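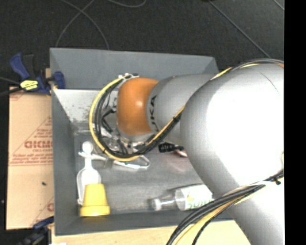

## 1. Background

Benedetta Palumbo and Seo-ah Byun
Hellthorpe, Room 2214
August 30, 2022

Our project looked at how the inside of a storage bin wears with use, and whether ordinary cleaning can tell you which marks are dirt and which are damage. We picked the gray bin with the high sloping walls. Its floor is a worn gray with lighter streaks, and there is a paler area below the far wall with dark speckles and scuffed patches. We wanted to know how much of that would come off.

A bin that looks dirty is often replaced when it only needs washing. The opposite also happens. A bin is washed again and again for marks that are part of the surface by now.

## 2. Method

We divided the inside of the bin into the floor, the pale area and the walls, and treated each one as its own test area. Every area got the same steps in the same order:

1. Wipe with a dry cloth.
2. Wipe with a damp cloth.
3. Apply Rulus cleaner, wait five minutes, and wipe.
4. Rinse and dry.
5. Run a fingernail across any mark that is left.

If a mark changed in steps 1 to 4, we wrote it down as dirt. If it stayed the same and could be felt with a fingernail, we wrote it down as a scratch. Marks that stayed but could not be felt went down as "stain or unknown." Seo-ah did the wiping and Benedetta kept the log. We switched for the walls.

The cleaner was mixed with tap water at 40 °C. We didn't try other temperatures.

## 3. Results

The log has 81 entries. Most of the entries for the floor were scratches. The light streaks looked weaker while the floor was wet and came back when it dried, so for a while we thought they had been cleaned off. After that we always waited for the surface to dry before writing anything.

The pale area was mixed. Some of the dark speckles came off with the cleaner. Others did not and had no edge we could feel. Those make up nearly all of the "stain or unknown" group.

The walls were easier. Dust came off with the dry cloth, and we found few scratches. Things placed in the bin tend to slide down the slope and end up on the floor, which may be why the floor has most of the wear.

## 4. Problems

The fingernail test depends on who does it. On the walls we disagreed about several marks and had to check them together. A cheap surface gauge would have been better.

We also planned to repeat the test with a Fatham liner on the floor, but the liner was cut too short for the bin and we ran out of time.

## 5. Next steps

Ms. Akinola has agreed that we can repeat the log in December with the same areas and the same cleaner. We will mark the edges of each area with tape first and order a liner in the right size. Until then the floor should be washed with a damp cloth only, and the remaining speckles left alone.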